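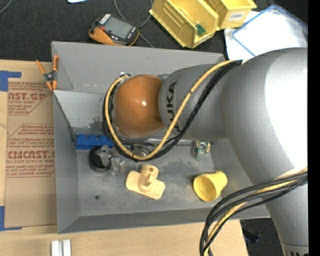 Unused Content in Gronder

Student project report
Lesia Nechyporuk and Taras Skoryk, 23/09/2020

Fan pages claim that Gronder, a puzzle game by Tevham, hides 30 cut rooms. We doubted that number from the start. After going through the data files we found 19 room entries that the game never calls, and four of those are plain copies of the cellar with a different name.

The "lost ending" is weaker still. All we found was one line of text and a music cue that also plays in the harbor. Inna Vasylenko thinks a later version may hold more, but she hasn't shown us a copy. The map posted by the user Harasym matches none of our files.

We did not test the Rima port. Its sound files use a format our tool can't open.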